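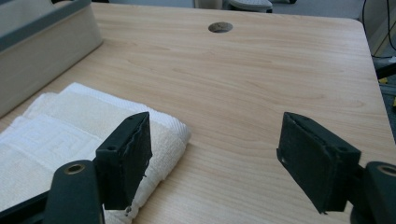 The desk, cable hole toward the back.

From: Anel Dlamini
To: fahy-house-list
Subject: Re: [fahy-house] Who is taking what, round two

Answering the whole list, as three of you wrote to me separately with the same question and I have only so much charm to go around.

> On Sunday you said the desk was "spoken for" but it isn't on
> the sheet. Is it going or not? Also what happened to the idea of
> drawing lots? I thought we all agreed to that. And has anyone
> called the piano people?

Taking these in order. The desk was spoken for by a cousin who has since measured her stairs. It is open again. It has a wood-grain top and the round hole for cables, which Uncle used for dropping pencils into. If you want it, you need a van and a second person who likes you.

We did agree to draw lots. Then eleven people wrote in to say lots were fine except for the one thing they wanted. So we're back to the sheet. Put your name next to an item by Friday night. If two names end up on the same line, the two of you talk to each other, on the phone, like adults, and tell me the result. I don't need to hear how you got there. If you can't settle it, the item gets sold and the money goes toward the roof bill, which stands at $2617 and has a way of making everyone generous.

The piano people have been called. Hestis will take it for free if it's on the ground floor, and it is, but they want a photo of the inside and I can't get the lid up. Eseo quoted us $92 to come and look at it. To look at it! I told them I'd been looking at it for 37 years and nobody had paid me a cent. Does anyone on the list own a long thin screwdriver and have a free evening?

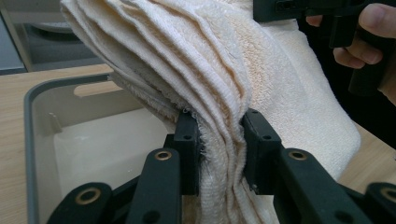
Towels, cream. Line 3 on the sheet.

On linens: take them. Please. I know everyone has towels. I have towels. There are more in the hall closet, and Grandma's tablecloths are under those, including the one with the gravy map of Florida. The tablecloths I'd like to see stay in the family. The towels can go to anybody with a dog.

Books are the slow part. I've gotten as far as M. There is a full shelf of manuals for a Cluvo sewing machine that no one remembers owning, and if the machine is in your basement, now would be a good time to say so. The statute of limitations on borrowed appliances has surely run out.

The key is with the neighbor on the left as you face the house. The one on the right also has a key, but she'll want to talk about the hedge.

Anel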